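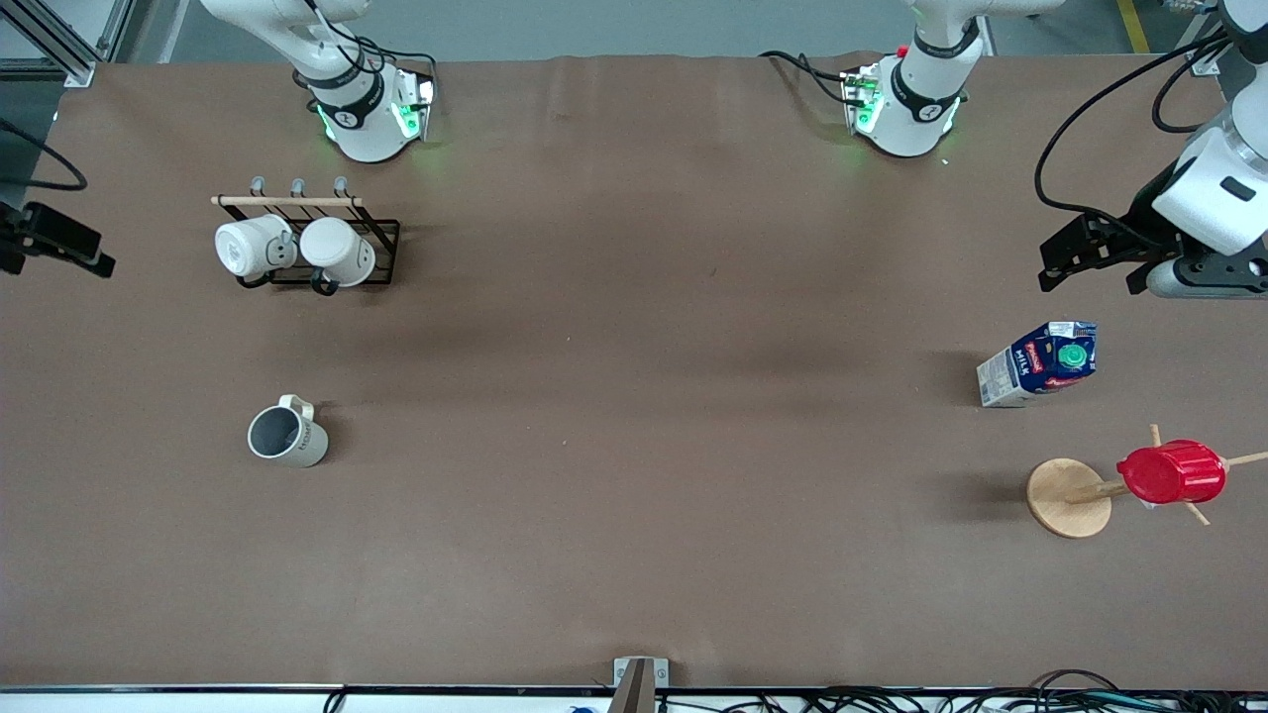 Folie 1: Zweiarmiger Arbeitsplatz mit Tassengestell, Milchkarton und Tassenbaum

Sprechnotizen, Stand 01.10.2022
Vortrag: Vormachen statt Programmieren - Fernsteuerung als Lehrmethode
Werkstattgespräch Bestadside, Projekt Welow

Folie 1 - Einstieg
Kurz begrüßen, dann gleich zum Tisch. Zwei weiße Arme, beide an der hinteren Tischkante montiert, beide mit schwarzem Greifer. Das Publikum sieht das Ganze von vorn, der rechte Arm des Roboters ist also im Bild links. Das einmal laut sagen, sonst kommt die Frage später.
Die Aufgabe heißt bei uns intern "Tassen". Eine Tasse vom Tisch nehmen und an einen Haken oder Zapfen hängen. Klingt klein. Für die Steuerung ist der Henkel das Problem, denn er muss in der richtigen Drehung ankommen.

Folie 2 - Warum überhaupt vormachen
Früher haben wir bei Findance Bewegungen Punkt für Punkt eingegeben. Das geht gut, solange die Tasse immer an derselben Stelle steht. Verschiebt man sie um eine Handbreit, greift der Arm daneben.
Beim Vormachen steuert ein Mensch die Arme, und wir zeichnen die Gelenkstellungen, die Greiferöffnung und die Kamerabilder auf. Daraus wird anschließend das Modell trainiert. Programmiert wird an der Bewegung selbst nichts mehr.
Nicht zu lange hier bleiben, die meisten im Raum kennen das Prinzip.

Folie 3 - Von Hand führen oder fernsteuern
Von Hand führen: Man fasst den Arm an und schiebt ihn. Schnell gelernt, gutes Gefühl für Kontakt. Nachteil: Die eigenen Hände sind auf den Kamerabildern, und zwei Arme gleichzeitig zu führen ist allein kaum zu machen.
Fernsteuern: Man sitzt daneben und bewegt zwei kleine Steuerarme, die großen folgen. Die Bilder bleiben sauber. Dafür fehlt die Kraftrückmeldung, jedenfalls bei uns. Man merkt erst am Bild, dass die Tasse am Gestell ansteht.
Wir haben uns für Welow auf die Fernsteuerung festgelegt. Das Führen von Hand nutzen wir nur noch, um eine neue Aufgabe auszuprobieren.

Folie 4 - Der Aufbau
Zurück zum Bild von Folie 1. Am schwarzen Gestell hängen zwei weiße Tassen, eine dritte steht davor auf dem Tisch. Rechts der hölzerne Tassenbaum, daran ein roter Kunststoffbecher.
Auf die braune Oberfläche hinweisen: Sie hat leichte Falten. Für den Greifer macht das nichts, für die Bilderkennung ändern sich damit aber die Schatten. Wir streichen sie vor den Aufnahmen nicht glatt.
Der Milchkarton liegt auf der Seite. Er gehört zu einer zweiten Aufgabe (aufrichten, an den Rand stellen), bleibt aber bei den Tassenaufnahmen oft liegen. Das Modell soll lernen, ihn in Ruhe zu lassen.

Folie 5 - Zahlen
Geplant waren 300 Vorführungen. Brauchbar waren am Ende 164.
Aussortiert wurde vor allem aus einem Grund: Die Person an den Steuerarmen hat mitten in der Bewegung überlegt. Der Arm steht dann still, und das Modell lernt den Stillstand mit.
Eine brauchbare Vorführung dauert rund 22 Sekunden. Wer neu anfängt, braucht deutlich länger.
Falls gefragt wird: Bedient haben 3 Personen, alle rechtshändig. Man sieht das den Daten an, der linke Arm wird seltener benutzt.

Folie 6 - Regeln für das Vormachen
Vor dem Start entscheiden, welcher Arm greift. Danach nicht mehr wechseln.
Gleichmäßig fahren, lieber langsam als ruckartig.
Fehlgriffe nicht löschen, wenn sie in derselben Aufnahme korrigiert werden. Diese Aufnahmen sind wertvoll.
Nach jedem Durchgang die Gegenstände neu verteilen, auch die Henkel drehen. Das wird gern vergessen.

Folie 7 - Offene Punkte
Übertragung auf den Standort Sârbu: gleicher Armtyp, aber anderes Licht und eine helle Tischplatte. Erste Aufnahmen dort sind für Oktober vorgesehen. Ob die vorhandenen Daten reichen, wissen wir nicht.
Kraftrückmeldung an den Steuerarmen: Angebot liegt vor, noch nicht entschieden.
Umhängen von einem Gestell zum anderen mit Übergabe zwischen den Armen - bisher nur von Hand ausprobiert, keine Aufnahmen.

Danach Fragen. Folie 1 wieder einblenden und stehen lassen.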